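Domestic Water Use, handout 3
Tutor: Ankica Atanasov
19/02/2020

Carry on from last time (supply side, meters, the Skunden estate figures). Today is what happens once water is inside the home. Bring the Trevell worksheet, we need table 2.

1. Where it goes
Toilets, showers, laundry, kitchen, garden. Order changes a lot with household size and with climate. Skunden diary study: 40 households, 14 days, everyone wrote down each use. Average per household 400 litres a day, lowest was 185. Big spread!! Ask why before you quote the average.

Problems with diaries:
- people forget small uses (rinsing a cup, wiping down)
- they guess at volumes
- they behave better in week one

Laundry is the easiest to record, as it comes in loads. Still messy. Part loads, extra rinses, handwashing in the sink that never gets written down. 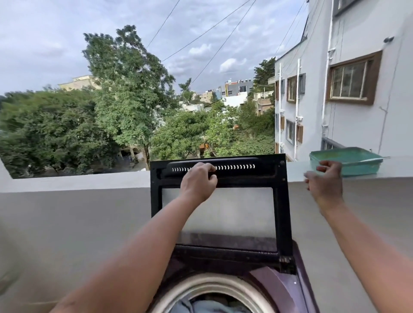

Fig. 1. Top-loading machine on a roof terrace, lid up.

2. Demand through the day
Morning peak, smaller evening peak. Laundry can be moved, showers mostly can't. Georgiev tariff (cheaper at night) shifted some washing but not much, people dont like noise late on. In July the garden use swamps everything so leave summer out of the comparison unless you have all of it.

3. Greywater
Water from basins, baths, laundry. NOT toilets. Kitchen water usually kept seperate, too much grease. Can go on to flush toilets or water plants, but don't store it long, it goes off. Detergent matters: salts build up in soil.

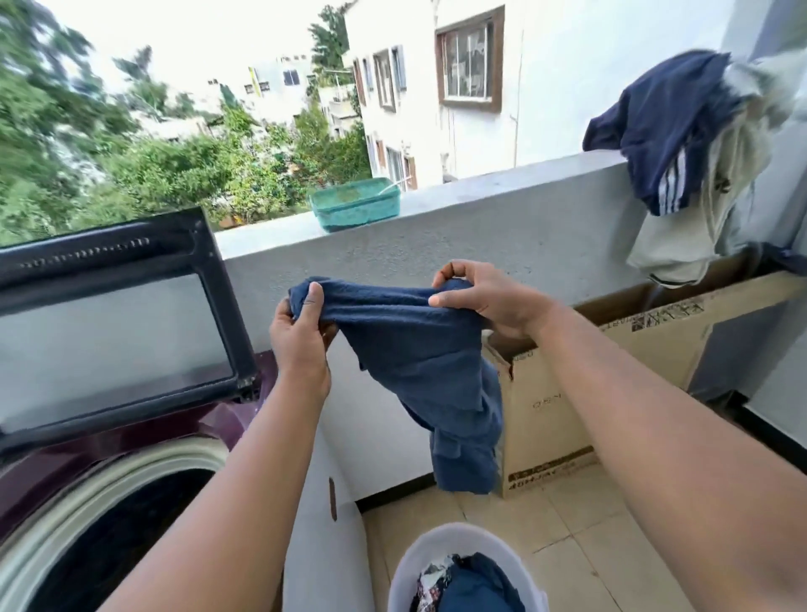
Fig. 2. Dark blue garment held up next to a top loader.

Faltix scheme: shared greywater tank, one per stairwell. Read the case sheet for costs. Main complaint was smell, second was who cleans the filter.

For next session
Keep your own diary, two days minimum. Litres where you can, otherwise just note the use and the time. Then compare with table 2 and write half a page on what you think you missed. Section 4 (leaks) moved to handout 4.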